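Shared halls get a rulebook for hand-held gripper work

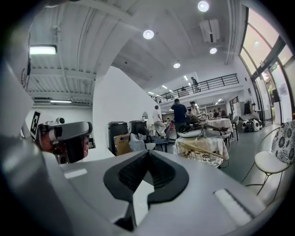
Abundio Huerta would have liked the new rules a year earlier. Most of the arguments he had over floor space, he said, came down to two groups each believing they had booked the same corner, and a written page would have settled them in a minute.

The page now exists. Clostine, which runs shared indoor halls for robotics and automation teams, put out its first code of practice for hand-held gripper work on 09/10/2024. It covers any session in which a person carries a gripper fitted with a camera to record how a task is done by hand. Sessions with powered arms fall under a separate set of rules, and those have not changed.

The code has 51 clauses. Most are short, and many put in writing what careful teams already do. A few are new.

The one likely to be felt first concerns other people on the floor. Before recording starts, the team must tell everyone in the hall, including anyone on an upper level with a view of the floor, that cameras will be running. A notice at the door is required as well, but it does not replace telling people in person. Anyone who asks to be left out of the recordings must be given a reasonable chance to move, and footage in which they can be recognized must be blurred or deleted before it leaves the team's own storage.

Printed markers get a section to themselves. They must be flat, clean and firmly fixed to their mounts, and a marker with a bent corner or a scratch across the pattern has to be replaced before the next session. Teams working side by side may not use the same marker numbers. Berkov, a software firm that took part in drafting, had asked for this after finding recordings in which one team's tool was tracked as another's.

Grippers must be checked at the start of each day for loose fingers and loose screws. The check is to be written down and signed. Once a tool has done 2,000 grasps it goes back to the bench for a fuller inspection, with the finger mounts taken off and the camera calibration repeated. Kollár, which supplies finger mounts to several of the teams, had argued for leaving the interval to each maker. The final text allows a shorter interval where the maker asks for one — a longer one is not allowed.

Walkways are dealt with in plain terms. Bags, boxes and chairs are to be kept off the marked routes, and cables may not cross them at all. A person carrying a gripper should look at the floor before stepping backward, and no one should work for more than 2 hours without a break. Wrist and shoulder strain was the most common complaint in the comments Clostine received on the draft.

Wetumex, whose teams use the halls for table-clearing and packing tasks, said it supported the code but expected the paperwork to take some getting used to. It asked for a single form to cover the daily check and the recording notice. Clostine has agreed to try one out.

There are no fines. A team that breaks a rule gets a written warning, and after 2 warnings it loses its booking rights until it has gone through the code again with the hall manager. Teams already holding bookings have until the end of the year to bring their tools and forms into line.

Comments on the first version will be taken through the booking desk. Clostine plans to review the text next September, starting with the inspection interval and the rules on stored footage.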